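The Woman Who Wrote the Ages

For eleven years my aunt wrote the little biographies, the ones you find when you type in the name of somebody who used to be on television and want to know how old they are now. She worked for an outfit called Ultier, out of a spare bedroom in Prarndale, and she was paid by the page.
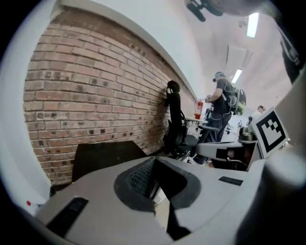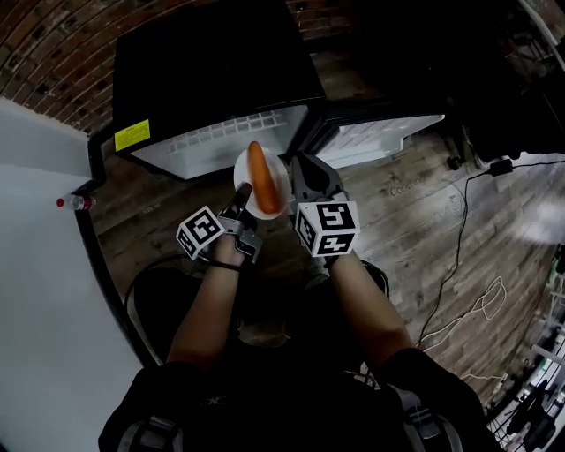 Top, the white gripper up close; bottom, the carrot on its plate at the little refrigerator.

She had a way of doing it. Age first, then hometown, then the marriages in order, and last of all the money, which she always put at the bottom so people would have to scroll past everything else she'd written. By the winter I stayed with her she had finished 1,270 of them, and she kept the number in pencil inside the lid of her sewing box, rubbing it out and writing it over until the wood had gone soft and gray.

I remember it was December, because the radiator in that bedroom knocked all night and she had tinsel wound around the lamp. She was working on a singer who had been married for one summer, a very long time ago, to the leading man of a show called Stevens Harbor. My aunt had loved that show (she had loved it so much that she once drove all the way to Tirno to stand outside a hotel in the rain, and came home with a cold and a parking ticket and no regrets whatsoever). And now here was the wife, and Ultier wanted 300 words, and all of them were supposed to be about him.

"She made four records," my aunt said. "Did you know that? I didn't know that."

I said I didn't know it either, and she played me one, a thin, sweet, slightly hurried voice over a piano, and we sat there with our tea going cold and listened to both sides.

Then she started typing. She typed through supper, and she typed while I washed up, and when I came in to say goodnight she was still at it, with her glasses pushed up in her hair and her slippers off. It came to 3,000 words in the end. The husband turned up somewhere past the middle, for a sentence and a half, and I believe she spelled his name wrong on purpose, though she never would admit it to me.

Ultier cut it down, of course. They put him back in the headline and asked her, quite politely, to stick to the outline next time.

She printed the long one before she sent it, though, and mailed it to the singer, care of the last record company, in a big brown envelope with too many stamps on it. Then she took out the sewing box and changed the number by one.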